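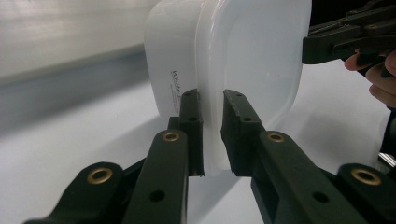

Why the Death Notice Should Name the Illness

2005-11-26

My uncle's notice in June said he died "after an illness." It gave his two bowling leagues, his years at Zollar and the hymn he wanted sung. It left out that his kidneys had been failing for nearly 11 years, and that he drove himself to dialysis for most of them.

I think families should say what a person died of. I know the arguments against it. Some causes still carry shame, and some people were private all their lives and should be left that way. If the person asked for silence, keep it.

But most people never asked. The family fills out the form at the funeral home, tired, and picks the phrase they've seen before. Farah Menon handled notices at the Strazds paper for eight years, and she told me the cause line was the one most often left blank. Hardly anyone called back to add it.

A cause of death is useful to cousins and grandchildren. My own doctor asked about kidneys in the family and I had to phone two aunts to find out. One of them didn't know about her own father.

It also belongs to the life. My uncle planned every trip around a clinic schedule. He turned down the Trurnance job over it. Leave that out and he looks like a man who just stayed home.

The paper charges by the line, and "kidney disease" fits on the same line as "an illness." I've put mine in writing, with a blank for the cause and a note to my sons to fill it in.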